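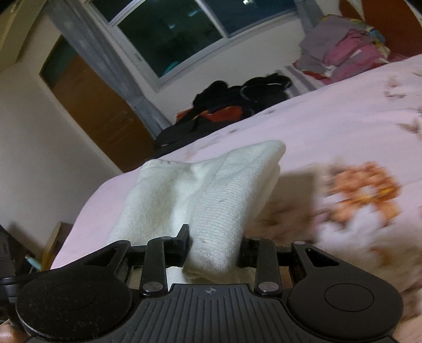
**To:** Woko house list
**Subject:** Re: [woko-house] Folding towels when there's no table to fold on

Hello everyone,

I was going to write two lines back to this and then go to bed, and now it's well past eleven and I'm on my second cup of tea, so please settle in or skip to the bit about the linen shelf, whichever suits you.

First, the message I'm answering, trimmed a little:

> Hi all, I moved into the Tondia building at the start of September and I have a laundry question that's going to sound silly. My room has a bed, a desk with my whole life on it, and a closet with two shelves. There's no flat surface anywhere. When I bring the wash up from the basement I end up with one giant heap on the bed, and then it's bedtime, so the heap goes on the chair, and in the morning it goes back on the bed.
>
> The towels are the worst. I can fold a T-shirt, but my bath towels come out as fat sausages and they fall off the shelf when I open the door. I've got white ones and they pick up every bit of fluff from the dark clothes too. Does anybody have a system? I'd also love to know if people fold on the bed or if there's a room for it that I haven't found yet.

It doesn't sound silly at all! I've lived in three different buildings on this list and I don't think I've ever had a proper folding table in any of them. There is a counter in the laundry room over at Virell, if you don't mind carrying everything across the courtyard, but it's narrow and there's usually somebody's detergent on it. So yes, I fold on the bed, and I think most of us do.

My evening goes more or less like this. I strip nothing and move nothing, I just pull the sheet smooth, because a wrinkled sheet under a towel makes you think the towel is crooked when it isn't (this took me an embarrassingly long time to figure out). Then the whole load goes to the far side of the bed, the side I can't reach comfortably anyway, and I keep the near half clear for working. Finished stacks go up by the headboard where my elbows won't hit them. If you do it the other way, with the finished things close to you, you'll knock them over reaching for the next sock. Ask me how many times.

I sort dark from light before I start folding, even if they were washed separately, and I do the light things first. That helps with your fluff problem more than anything. A white towel laid down where a black sweater has just been will pick up whatever the sweater left behind. For what's already stuck on there, I give each towel one good snap, holding it by the short end, away from the bed, and then go over it with a damp hand. A lint roller works too but it pulls at the loops, and mine are old enough that I'd like to keep the loops they have.

Now for the sausages. I think what's happening is that you're folding in half, and half again, and half again, and by the third time there's so much thickness in there that the fold won't lie down. Towels are bulky and they remember it. Try this:

1. Lay the towel out the long way, with one short end toward you, and smooth it from the middle outward with the flat of your hand.
2. Fold one long side in to a third of the width, then bring the other long side over it. You've got a long strip now.
3. Pick up the short end nearest you, pinching it in the middle, and carry it up to the far end. Stop about an inch short.
4. Fold that in thirds if your shelf is shallow, or just in half if it's deep.
5. Press it with your forearm, squeezing out the air, and put it on the shelf with the rounded fold facing the door.

Stopping short in step three is what lets the layers end up even on the outside. If you match the edges exactly at that point, the inside gets crowded and pushes everything out of line. And with the round fold facing out you can pull one from the middle without the whole stack coming along with it.

If the towel really won't behave, check that it's fully dry. The dryers in our basement stop early on a full drum and the hems stay heavy, so the ends droop when you lift them. I take towels out, shake them, and give them another short spin by themselves. Also, how heavy are they? Mine say 500 on the label, grams per square meter, and those fold nicely in thirds. I once bought a much plusher set in a shop near the Valderrama stop, and they were lovely to dry off with and I could fit exactly two of them on a shelf.

About the linen shelf, for those who skipped down here: the one in the hallway by room 139 is shared, and as far as I know anyone on that floor can keep spare sheets and towels on it. It's 33 centimeters deep, so the thirds version fits and the halves version sticks out and gets brushed onto the floor by people going past with bikes. Please put a bit of tape with your room number on your stack. There are some very nice striped pillowcases on it that have been there since spring, and I'd be happy to see them go home.

As for the heap moving from bed to chair and back again, I don't have a cure. What I do is carry up only half the load, fold it, and then go down for the rest. It means the stairs twice, but I've never once had to sleep next to my jeans. Friday after ten is a quiet time in the basement, and whoever is down there usually doesn't mind if you take a while.

Do write back and say how the towels go, and if anyone has a good way with fitted sheets I'm all ears, mine still end up rolled in a ball behind the winter blankets.

Warm wishes from the second floor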